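Lekel Home and Office Furnishings

Rounded Wood-Top Table, Model 3160, and Yellow Care Cloth

Last updated: June

The Model 3160 is a general-purpose table for homes, reading rooms and small offices. It is supplied by Lekel as part of the Studer range and may be ordered alone or with the care cloth listed under item 13 of the accessories schedule. This page sets out the features of the table, the recommended method of wiping it down, and the terms on which both items are sold.

The top has a warm honey-colored grain and a rounded outline. The range was drawn up for rooms in which people must pass close to the furniture, and the absence of sharp corners has made it a frequent choice for shared study areas. The surface is intended for ordinary daily articles: papers, magazines, a calculator, cut flowers. Vases and potted plants should stand on a saucer or mat.
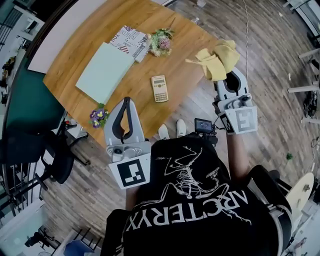 Model 3160 in use, with reading matter, flowers and a calculator on the top. Care cloth at the right end.

Finish

The top is finished in a clear satin coat. Color and grain vary from one table to the next, and customers ordering a pair for use side by side are advised to say so at the time of order - the warehouse will then select two tops of similar tone. Requests of this kind cannot be met once the goods have left the warehouse.

Small marks may appear in the first weeks of use where heavy items are dragged. Articles should be lifted when they are moved. Felt pads for desk lamps and similar objects are available from the Sometti accessories counter.

Daily care

Loose articles should be cleared from the area to be wiped. Printed paper and card must be kept away from damp surfaces, as inks may transfer to the finish. Flowers laid on the table before arranging should be placed on a sheet of clean paper, and any water or pollen removed promptly.

Wipe with the care cloth, dry or slightly dampened, following the direction of the grain. Continue to the rounded edge and finish along the underside of the rim, where dust tends to collect. Do not use scouring powder, bleach or wax polish.

The care cloth
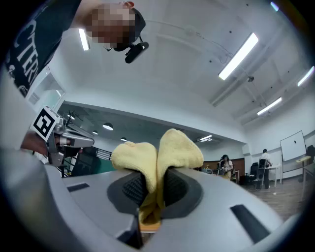

Khương

The yellow care cloth has a soft hand and folds readily into a thick pad, so that a fresh face can be turned out as the first becomes soiled. It may be used on wood, glass and painted surfaces. A folded cloth is suited to flat areas; for the rim, it should be opened out and gathered loosely.

Wash separately before first use. Machine wash warm, without fabric softener, and hang to dry. The cloth will crumple in storage, and this has no effect on its performance. Cloths are sold in packs of 2.

Warranty and returns

The table carries a warranty of 2000 days against faults in the top and joints under normal indoor use. The warranty does not extend to scratches, heat marks or damage arising from unsuitable cleaning products. Unused cloths may be returned in their original wrapping within 13 days of delivery.

Comments

graingirl: Does the satin coat show fingerprints? Ours will be in the kids' homework corner.

oldmill_reader: We've had the table since winter. Some fingerprints near the edge but they wipe right off. The rounded shape is great in a narrow room.

tperk: Please sell the cloths in bigger packs, two goes nowhere in my house!

This website uses cookies to remember your region and basket. By continuing to browse you accept our cookie policy.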